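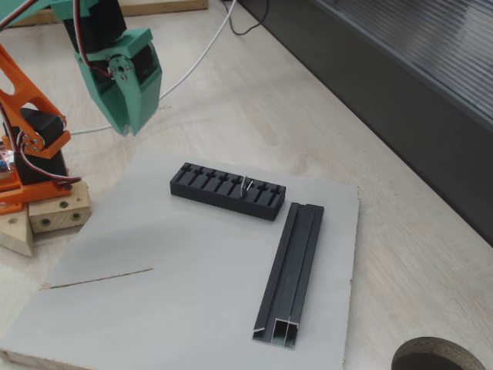

The Plingate Ferry

When the council at Clodside cancelled the ferry, it did so by letter, and the letter went by ferry, so Ourania Makris was the one who carried it across.

She read it on the way over. It was not sealed very well.

"Bad news?" asked Jean Rutherford, who was the only passenger and had a goose under one arm.

"You're to have a bridge."

"I don't want a bridge."

"It says you do. It says there was a survey."

Jean thought about this while the goose looked at the water. She had lived in Plingate all her life and had been asked her opinion twice, once by a vicar and once by a man selling gutters, and neither had mentioned bridges.

"When?"

"July. Then the ferry stops."

"And what will you do?"

Ourania had been wondering that since the middle of the river. She had 14 years of service, a peaked cap and a thorough knowledge of one rope. Her cousin in Tridolville had done well out of carpets, but he had started young.

"I could collect the tolls," she said.

"On the bridge? How much?"

"Same as now."

"Would you talk to people?"

"I'd have to. They'd be going past."

Jean shifted the goose to the other arm. It was a heavy goose, and it had been promised to old Kwiatkowski, who would certainly complain about it.

"How long does it take to cross a bridge?" she asked.

"A minute. Less, if you've nothing to carry."

"That's no time to tell anybody anything."

They bumped against the landing stage. Ourania looked at the letter, then at the river, and asked Jean whether she would mind very much going back and starting again.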